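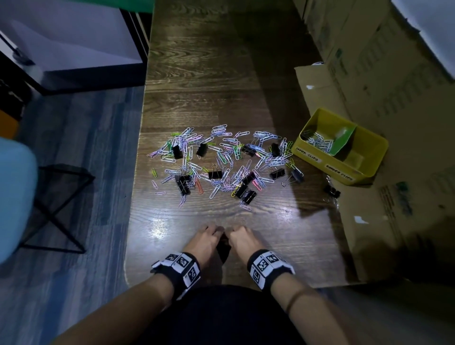

Mixed clips and a two-compartment tray, with paper clips already started on the left side.

Sumetti Benchtop Sorting Cell
Planning and Budget Guide for Small Parts

The Sumetti benchtop cell sorts mixed small items into labeled trays. It is sold to shops, stockrooms and kitting departments that now do this work by hand at a table. The standard cell has one arm, one overhead camera, a controller and a steel bench plate. Conveyors, feeders and guarding are priced separately.

Read this page before you ask for a quote. Most of the cost of a small sorting cell depends on the parts you want sorted and how they arrive, and you can settle much of that with a ruler and a few handfuls of your own stock.

Start with the parts

Paper clips and binder clips are a good test load. Wire clips hook into each other, so a gripper that closes on one may lift several. Binder clips are easier to find and hold, but the handles can lie flat or stick out, and the part may rest on its side. A cell that handles one well may need a different fingertip for the other.

Write down the following for each part you plan to run:

Longest and shortest dimension
Material, and whether a magnet will pick it up
Colors, including any that are close to your table color
Whether the parts tangle
Whether a mixed pick can be tolerated in the finished bin

The last item affects price more than buyers expect. If two paper clips going into the paper clip bin together is fine, the cell runs faster and needs no separator. If you need a count, order the weigh plate.

Work surface and lighting

Glossy tabletops cause trouble. A varnished or polished surface throws back a bright patch from windows and ceiling lights, and silver wire is hard to pick out against it. The bench plate supplied with the cell has a matte gray finish. If you intend to mount the arm on your own table, budget for a matte mat and the diffuse light bar.

Loose parts should stay inside the marked pick area. Anything that rolls or slides past the table edge is out of reach and will be left there. The raised edge kit is inexpensive and we suggest it for all hand-loaded cells.

Trays and labels

The cell works with ordinary low-wall plastic trays. A single tray with an upright divider is enough for two part types. Handwritten labels are fine for operators. The controller does not read them; tray positions are taught once during setup and stored with the job.

Keep tray walls low enough for the gripper to clear them at an angle. Open box flaps and stacked cartons beside the tray should be moved back before setup, both for arm clearance and to keep shadows off the drop area.

What is included

Benchtop cell: arm, overhead camera, controller, bench plate, one set of narrow fingertips, 5 stored jobs.
Extended cell: all of the above plus magnetic tip, diffuse light bar, raised edge kit, 16 stored jobs.

Both models run from a standard wall outlet. Neither needs compressed air. Guarding requirements depend on your site and should be reviewed with your safety officer before purchase.

Options from other suppliers

Dunbridge vibrating feed trays fit either model and help break up tangled wire parts. Prasertsri soft fingertips fit the standard mount and are the better choice for coated or painted clips. Arkberg bench frames can be ordered in place of our plate if you need casters. We quote all of these but do not stock them, so allow for longer delivery.

Budget lines to plan for

Cell, standard or extended
Fingertips for each part family
Lighting and surface
Feeder, if parts tangle
Site preparation and guarding
Operator training, one day
Spare fingertips for the first year

Training and spares are the two lines most often left out of a first budget. Wire parts wear soft fingertips quickly.

Sample testing

Send us 100 pieces of each part, mixed the way they arrive at your table. Do not untangle or clean them first. We run the sample on a standard cell and return a short report with pick rate, missed picks and recommended options. Testing takes 9 working days from receipt. There is no charge for up to two part types.

Samples received after noon on Thursday are logged the following week. Include a return label if you want the parts back.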